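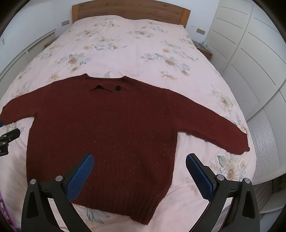
El cajón de los jerséis, por fin

El granate de punto es de los que más me cuesta guardar cuando llega el calor. Lo extiendo siempre sobre la cama, con el delantero hacia arriba y las mangas bien abiertas, y así le veo las motitas naranjas, que de lejos ni se notan. Y el botoncito negro junto al cuello, ¡que no se me olvide repasarlo!

Bienvenidos otra vez a la galería de casa. Esta entrada es cortita porque voy con la ropa de invierno a medias, pero me habían pedido que enseñara cómo empiezo, y empiezo así: una prenda, la cama entera y nada de prisas. La funda rosa de los girasoles (bueno, yo los llamo girasoles, mi hermana dice que son margaritas gigantes) es mi mesa de trabajo oficial desde diciembre.

Cómo doblo los de punto

Primero aliso el cuerpo con la palma, desde el cuello hasta el canalé de abajo. Luego una manga hacia dentro, después la otra, y los puños mirando al bajo. Doblo en tres a lo largo y queda un paquetito de unos 25 centímetros que cabe de pie en el cajón. Los gordos no los cuelgo jamás – se les ponen hombros de percha y ya no hay manera.

Este truco de guardarlos de pie me lo pasó Şükran Duman, que lleva años ordenando armarios ajenos y tiene una paciencia que yo no tengo. Ella mete hasta 66 prendas en una cómoda normal. Yo con la mía me conformo con que cierre.

Dónde van

Uso las cajas de tela Gondenier, las bajas, que entran debajo del somier sin rozar. Caben cinco jerséis por caja si no son muy gruesos. Tuve antes unas de Wulgate y también iban bien, pero la cremallera se enganchaba con todo y acabé regalándolas. Dentro pongo un saquito de lavanda y una etiqueta escrita a mano, nada de plastificadoras.

Lo que queda pendiente

Las bufandas, los gorros y un montón de calcetines gordos que no sé ni de dónde salen. También los pijamas de franela – esos los dejo para el final, que alguna noche todavía refresca. Si guardáis la lana de otra forma, contádmelo en los comentarios, que los leo todos.

Publicado el 2 de mayo de 2021 en Armarios y cajones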